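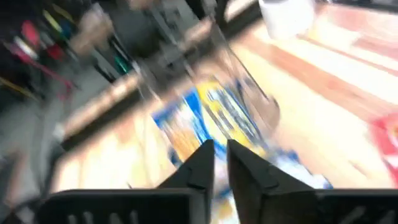 Wrist camera view, two-finger gripper. Photo: T. Iyengar, course files

Buying Automation, Week 6 handout
Reading a vendor pitch: the Gatodis picking kit
Instructor: Thenmozhi Iyengar

Bring this sheet on Wednesday with your marked-up copy of the brochure. We will spend the first half on claims and the second half on the contract.

1. What is being sold

The kit comes from a reseller called Holdale. It includes an arm, a black two-finger gripper, a wrist camera and a license for Flunix, the software that picks the grasp. The brochure promises "any item, any shelf, day one." Circle "any" both times. A seller who meant it would put it in the contract, and page four of the contract limits the kit to "approved item types." The list of approved types is in an appendix that has to be requested. I requested it twice.

2. The picture at the top of this handout

A blue and yellow box sits at the fingers, tilted, with its lower end in the gap between them. The box is badly smeared and its printing can't be read. The fingers are sharp. Students tend to take a view like this as proof that the thing works. Write down what it would take to get from this one view to the words "reliable pick." My own list runs to most of a page, and it starts with whether the box left the surface at all.

Look also at the clear container just above the box, which shows up mostly as faint edges. Clear plastic and glass are a known headache for cameras. The brochure has one sentence on transparent items and the sentence contains the word "advanced."

3. The numbers

Holdale quotes 321 successful picks out of 346 tries. That works out to just under 93 percent. Before you repeat it to a manager, ask:

Who chose the items?
Did a person reset the shelf between tries?
Is a dropped item a failure, or a "retry"?
Were the 346 tries all in one setup?

The sales rep answered the second question (yes) and promised to get back to me on the others.

Now do the arithmetic for a small stockroom that handles 3,000 picks a week. At the quoted rate you get 217 misses, rounding to the nearest whole one. Somebody has to walk over for each of them. If every walk costs two minutes, that is a little over seven hours of labor a week, and it appears nowhere in the payback table on page two. The payback table also assumes the arm runs through lunch.

4. The reference customer

The brochure names one site, a parts store called Arumugam. The case study covers 50 item types, and the store doesn't say how many it stocks in total. It also doesn't say whether the kit was paid for. A free trial and a purchase are different kinds of evidence, so put that question in your letter.

5. What I would give them credit for

The gripper is simple, and simple grippers are cheap to fix. Spare fingers are priced openly. The software keeps a log of failed grasps, and the buyer owns the log. Get that last part in writing, as the renewal terms are vaguer about it.

6. For Wednesday

Write a one-page letter to Holdale asking for a paid trial on your own shelves. Name the items, including at least one that is clear and one that is soft. State what counts as a miss. State who pays if the target isn't met. Leave out adjectives.

Late letters lose a grade. The renewal terms will be handed out in class.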